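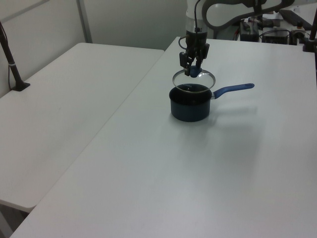 Dia aberto na Plaltberg: como avaliar a demonstração da tampa e da panela?

Publicado por juntas_e_folgas em 2025-11-30

Vou levar um grupo do curso de manutenção ao dia aberto do laboratório da Plaltberg. Uma das estações do programa é um braço com garra de dois dedos que pega na tampa de vidro de uma panela pelo puxador e a coloca no sítio. Cada grupo tem 5 minutos por estação, o que dá para poucos ciclos.

Venho da automação clássica (paletização, células fechadas, posições ensinadas à mão) e não sei bem o que se deve observar numa tarefa destas. Para mim, colocar uma tampa é um problema de posição e pouco mais. O que devo perguntar a quem estiver a operar? E há forma de perceber, só a olhar, se o movimento é gravado ou se há correção por visão?

torque_residual

A posição é a parte fácil. O que costuma falhar é a orientação. Um puxador redondo preso entre dois dedos deixa a tampa rodar em torno do eixo que passa pelos pontos de contacto, e basta a pega ficar ligeiramente descentrada para a tampa descer inclinada. Se o aro toca primeiro de um lado, ou o braço tem alguma complacência e a tampa assenta sozinha, ou encrava no bordo.

Observaria o seguinte:

a velocidade nos últimos centímetros antes do contacto;
se a garra abre logo que há contacto ou espera que a força estabilize;
o que acontece à panela, que pode ser empurrada pela tampa se não estiver fixa.

Quanto a distinguir trajetória gravada de correção por visão, peça que desloquem a panela um palmo e rodem o cabo antes do ciclo seguinte. Se o braço for ao sítio antigo, está respondido. Convém pedir isto ao operador e não mexer na mesa por iniciativa própria.

O vidro merece uma pergunta à parte. Superfícies transparentes e aros metálicos com reflexo dão leituras de profundidade más em muitas câmaras. Pergunte se localizam a tampa pelo puxador ou pelo contorno.

prulico_norte

Fui em agosto a um dia aberto da Prulico com uma estação parecida. Vale a pena, mas cheguem cedo, a fila era grande e não se ouvia nada. O estacionamento também é mau.

eixo_seis

Concordo com torque_residual, com uma ressalva: deslocar a panela só prova que há localização no início do ciclo. Para saber se há correção durante o movimento, a panela tem de ser deslocada com o braço já a descer, e muitos operadores recusam, com razão.

Perguntaria também pelos números. Numa demonstração da Patden disseram-nos 80% de sucesso, e só depois de insistirmos explicaram que eram 51 tentativas, sempre com a mesma panela. Noutra, na Clegg, falavam de mais de 2000 ciclos, mas contavam como sucesso qualquer tampa que ficasse em cima da panela, assentada ou não. Sem o critério, a percentagem não serve para comparar nada.

Se sobrar tempo, perguntem como o sistema deteta uma pega falhada. A abertura dos dedos depois de fechar dá essa informação sem sensores adicionais — a vossa turma deve reconhecer o princípio das pinças pneumáticas com detetor de fim de curso.

juntas_e_folgas

Obrigado. Vou pedir o deslocamento da panela entre ciclos e o critério de sucesso. A deteção de pega falhada fica para os alunos perguntarem.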